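# Keeping a shared work room usable: floor, table and drinks storage

Group report, Trustcombe
Mieke Smits, Samran Luangrath, Hedvig Kvam
28 Sep 2022

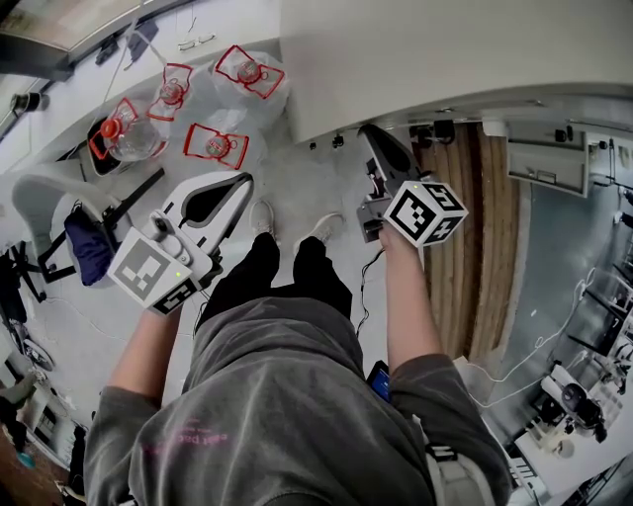

Our task was to look at one shared room, find out why it gets untidy, and try a small change that costs very little. We chose the work room on the ground floor at Trustcombe. It is used by several groups during the week, and most people bring a bag, a drink and something to work on. The room has a large white table, a counter, chairs and a workbench at the side.

## What we looked at

We left out the wall cabinet and the workbench, as those are looked after by Ívar Blöndal and we didn't have permission to move anything there. That left the floor, the large table and the counter.

Bottled water was the first thing we discussed. Bottles get put down on the floor beside the chairs, where they are easy to kick over. Plastic bags end up in the same place. Mieke thought people put drinks on the floor to keep them away from their work, which is sensible, but there was no agreed spot for them.

Cables were the second thing. When a chair is pushed back it can roll or drag over a cable, and we noted this twice in our first week. Bags with long straps cause the same sort of problem.

## Method

We asked people who use the room to fill in a short form. We got 22 forms back. The questions were where they put their drink, where they put their bag, and what annoyed them most when they arrived. Samran typed the answers into a spreadsheet and grouped them by hand. Two forms had the last question left blank and we kept them in for the other questions.

We also agreed a budget of 300 kroner with our supervisor, Aatos Heinonen. Anything bought had to stay in the room after the project.

## Results of the form

The most common answer for drinks was the floor, followed by the counter. Very few people used the table. For bags, the answers were split between the floor and the back of a chair. The main complaint was having to clear up after the group before, and several people wrote that they didn't know if a bottle was still wanted or could be thrown out.

## The change we tried

A tray on the floor does keep bottles together, but it is still on the floor. We put a shallow box at the end of the counter and wrote DRINKS on it. Hedvig put a roll of masking tape and a pen next to it so that people could write their name on a bottle. We also added two hooks for bags by the door.

The hooks were used from the first day. The box took longer. People who arrived early used it and people who came in late still put their bottle by their chair. Moving the box nearer to the table helped a little.

## Problems

One of the hooks came loose and had to be fixed again with longer screws. The pen went missing. We should have done the form again after the change, but we ran out of time, so the second half of this report relies on our own notes.

## Next steps

Ívar has agreed to leave the box and hooks up until November. Samran will hand out the same form then and add the answers to the spreadsheet.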